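Ticket 679
Opened by: Mared Probert
Assigned to: Jonatan Rønning
Subject: Black cloths coming back stiff and linty after the wash
Status: waiting on parts

Mared, Monday 8:40
Hi Jonatan! Me again, sorry. The black cloths are coming out of the washer covered in gray fluff, and they've got that cardboard feel when you pick them up. The red ones look fine to me (well, fluff doesn't show on red, so who knows). I've been using the Fulline powder at the dose on the box, warm cycle, full drum. Can you take a look before I ruin the whole shelf?

Jonatan, Monday 9:25
Morning! OK, first guess is too much in the drum. Those black ones soak up a ton of water and if they can't move, the powder just sits in the folds. Try half a load, no softener, and run an extra rinse. Also, are the brown shop towels going in with them? Please say no.

Mared, Monday 11:50
I'm saying yes, and I'm very sorry. Hưng told me they were fine together! I pulled them all out and did half a load of black on its own with the extra rinse. Much less fluff, but still stiff along the hems. I gave one a good twist over the sink and the water came out cloudy, so there's soap left in there for sure.

Jonatan, Monday 1:15
Cloudy water is a great clue, thank you. Do 2 things for me: clean the lint filter (little door at the bottom left, put a tray down first or you'll be mopping) and pull the powder drawer all the way out and look at the back of it. Mine at home was caked solid once and I'd been blaming the water for weeks.

Mared, Monday 2:30
Filter was disgusting. I got out a wad of felt, a hair tie and half a label. The drawer was caked too, and there's a crack in the siphon cap, so I bet it's been dumping powder late in the cycle. I rinsed everything and ran the same load again with no powder at all. 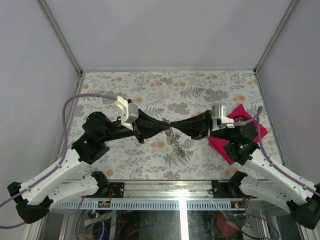 So after that second run the hems are softer and I'd call the fluff maybe 90 percent gone. I still don't want to use the cracked cap with powder in it. Is there a spare, or do I order one?

Jonatan, Monday 3:05
No spare, I looked in both cabinets. I've ordered a cap from Isteck and put it on the Zamora account. Until it gets here, dissolve the powder in a jug of warm water and pour it straight in the drum. Use around half of what the box says. Brown towels go in their own load from now on, and I'll tell Hưng. Leaving this open until the cap is in.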